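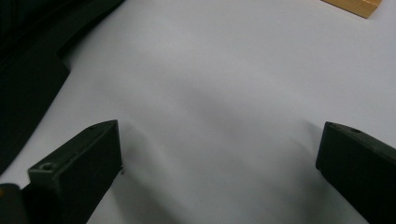 The fault at Staritz first showed up as a bookkeeping problem. A batch of 232 recorded pick attempts came back from the hand-held gripper with 40 marked as successful grasps in which the fingers had closed on air. The operator had seen every miss. The log had not.

Staritz collects handling data for Fitano, a maker of packing cells. Operators carry a two-finger gripper by hand, reach for parts on a covered table, and the tool records finger position and a grasp flag. The records are later used to set the closing force on the production arms. A false grasp in the log becomes a false grasp on the line, where an arm swings to the drop point with nothing in its fingers, or with a part held by one corner.

The second case is the one that stopped the cell. In September an arm running on the new settings carried a part by its edge, lost it over the guard rail, and continued its cycle. The part landed in a walkway. There were no injuries. Fitano took the cell out of service the same afternoon and asked for the full log.

The flag is set by a simple rule. If the fingers stop before reaching full closure, the tool assumes something is between them. On a good unit the rule holds. On the unit in question, one finger had shifted on its mounting screws and the pair met early, at a slight angle. The controller read the early stop as a thin object. Parts thicker than a few sheets of card were logged correctly, and for that reason the fault passed the daily check, which used a thick block.

Yau, the firm hired to review the data, went through 3,818 records by comparing each flag with the matching camera view. It rejected 156 of them. Most came from the end of long sessions — the screws had been worked loose by repeated closing and were not checked between breaks.

The finger mount is supplied by Cistel, whose fitting sheet gives a torque value but no interval for checking it. The revised sheet adds one. Staritz has also changed the daily check. The operator now closes the gripper empty, then on a thin strip, then on the block, and the tool will not record until all three readings fall in range. A paint line across each screw head shows movement at a glance.

The grasp flag itself has not been changed. Fitano wants a second signal, taken from motor current, before any new settings are loaded. Until that is in place the cell runs at reduced speed with the walkway closed.

Last updated: September, 4:15 p.m.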